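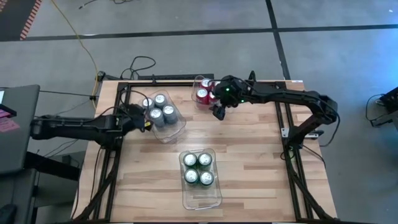 **Can I keep canned soda in an unheated garage?**

I buy canned drinks in bulk for a youth league in Gotevwood and have run out of pantry. The garage gets below freezing some nights until April. I have a Gruvby shelf out there against the house wall, and 359 cans to put somewhere.
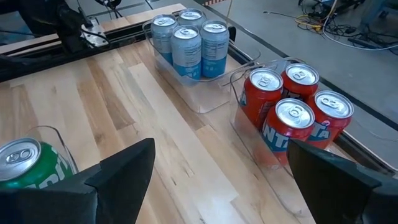 The shelf is sturdy enough. I'm worried about cans bursting, and about rust on the bottoms – the floor sweats in spring.

**Fulgencio Arriaga**

Soda freezes a little below the freezing point of water, and diet freezes sooner than regular. One cold night may do nothing, but several in a row will split cans. Bring them indoors until the nights warm up. For the rust, stay off the concrete and don't leave cans sitting in wet cardboard.

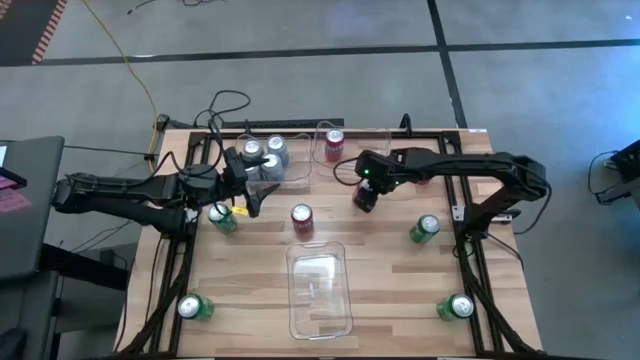
Does a can that froze and thawed have to be thrown out?

If it leaks or the seam is bulging, throw it out. Otherwise it is usually fine, though it may be flat.

**Kofi Atinga**

I use the hall closet. Oldest at the front, new ones behind.
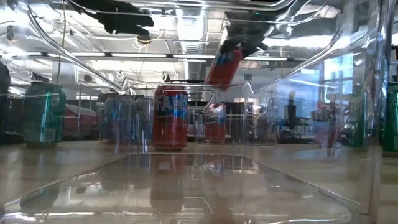 *Clear bin with Fanta cans*

Check the date on the bottom too. Diet goes off faster.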